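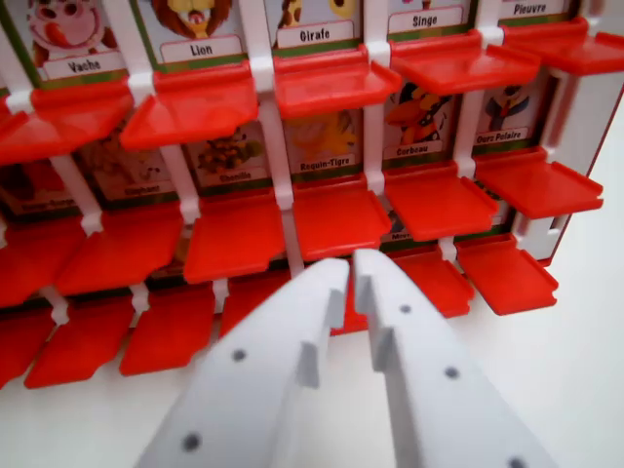

Wrist cam on the flip task, fingers lined up on a red tile.

Ticket: flip-tile episodes getting labeled wrong after import
Opened by: Marjorie Haworth
Assigned to: Hortensia Pacheco
Status: closed, one follow-up left open
Project: Drerlow

Marjorie, 9:10 am
Hi Hortensia! Sorry to land this on you first thing. I've been collecting the board game set for Drerlow (the guessing game with the French animal names, you've seen it) and the recording itself is going great, but something goes sideways when the episodes get imported into Altska. I have 1,671 episodes in there now. When I filter for "failed" I get 447 of them, and I know I'm not that bad at teleop. I was marking them by hand as I went and my own sheet has 44 fails in it.

What I do for each one, in case it matters: start the recorder, read the prompt off the screen ("raise the tile for Lion" or whatever comes up), do the flip, back the arm off a little, press the pedal to stop. Pedal once for good, twice for bad. Then next prompt. I restarted Altska already, and I reimported one batch from scratch and got the same number of fails both times, so at least it's consistent.

Hortensia, 9:35 am
Morning. Consistent is good, I like consistent. Two questions. Is it the same tiles every time, or spread over the whole board? And are you on the new pedal or the old one?

Marjorie, 10:20 am
New pedal. And you're onto something with the tiles, I hadn't thought to sort that way. I went through the fails that aren't on my sheet and they're nearly all "raise" episodes. Lowering a tile almost never gets flagged. Back row and front row both have it.

I also swapped the pedal for the old one and did a batch of 10, all raises, all good by my eye. Altska failed most of them. So I don't think it's the pedal double-tapping, which was my big theory on the way in this morning, oh well.

Hortensia, 10:50 am
OK, then it's probably the auto check overruling you. Since the March update Altska runs its own success check on the last image of every episode, and if it disagrees with the pedal it wins (I didn't pick that default, don't yell at me). Can you grab me a wrist view of a raise you'd call good, and tell me what the prompt was?

Marjorie, 11:25 am 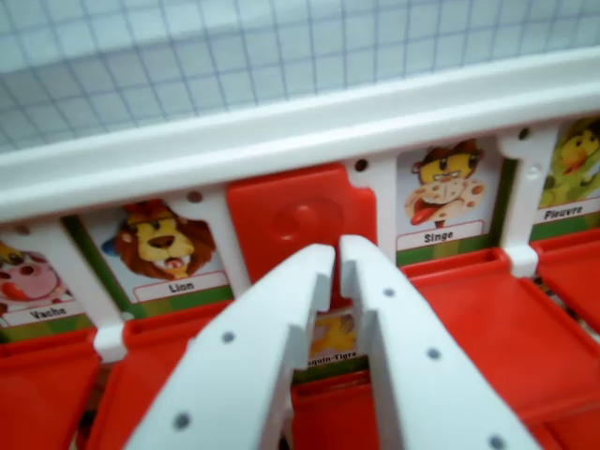 My prompt for this sort of thing is "raise the tile for Girafe", and I'd pass the result without thinking twice. The red tile is standing up in its slot between Lion and Singe, and the cards on both sides of it are still showing, so no neighbor got knocked up by mistake. That's everything I ask of a raise. The fingers do hide a good piece of the lower row from this angle, I'll give the checker that much. If it's trying to look at the whole board from the wrist camera it's going to have a bad time.

Is it maybe trying to read the animal's name? Because when the tile is up you can't see the name plate behind it, and I'd bet money that's what is tripping it. It would explain why lowering is fine, too. Lower the tile, there's the name, check passes, everybody's happy.

Hortensia, 12:05 pm
You'd win that money. I opened the check config and it says, more or less, "find target label in final image, then judge tile." No label found means fail. Whoever wrote it (me, it was me) tested it on lowering only. So every raise that worked cleanly had a decent chance of being thrown out, and a raise that didn't go all the way up could pass if the plate was still readable. That second part bugs me more than the first.

Fix I'd like to try: find the label in the FIRST image of the episode, remember which slot it was, and judge the tile in that slot at the end. The board doesn't move much during one episode, right?

Marjorie, 12:20 pm
It scoots a bit if I push too hard on the back row, but never a whole slot over. The arm moves though! The wrist view at the end is never the same as at the start. Can you use the Werex camera for that, the fixed one on the stand? It's been recording the whole time, I just never look at it.

Hortensia, 12:30 pm
Oh perfect, I forgot you had that on. Yes. Fixed camera for finding the slot, and wrist camera as a second opinion only. And I'm turning off the thing where the check beats the pedal. If they disagree, the episode goes in a "look at me" pile and a person decides.

Please don't delete anything in the meantime. I know it's tempting to clear the fails out, but the real ones are useful. Ashworth wants the misses kept with their own label so the model gets to see what a bad raise looks like.

Marjorie, 2:40 pm
Nothing deleted, promise. I spent the wait redoing my notes so fails have a reason next to them: slipped off the rim, wrong tile, tile went up and fell back. That last one is sneaky - it looks fine until I back the arm away. So I've started holding still for a couple of seconds before I hit the pedal, otherwise the recording stops too early to catch it. Should probably go in the instructions for whoever takes the next shift.

Hortensia, 3:15 pm
Added it to the instructions. New check is up, go ahead and reimport. It'll take a while with that many episodes, so go get a coffee.

Marjorie, 4:30 pm
Coffee had, import done. Failed is at 44, same as my sheet, and I went down the list to be sure they're the same episodes and they are! There are a few in the "look at me" pile. The ones I've opened so far are all raises where my sleeve got in front of the fixed camera while I was reaching for my mug. I'll roll my sleeves up and move the mug.

I'm happy to call this closed. One leftover: the prompts spell it "Orangutan" and the card says "Orang-Outang". The old check must have hated that one both ways. Do you want to change the prompts or should I?

Hortensia, 4:45 pm
I'll do it, the word list is on my side anyway. Closing this one and leaving the spelling as a follow-up. Keep the pauses before the pedal, they're making the ends of the episodes much easier to judge.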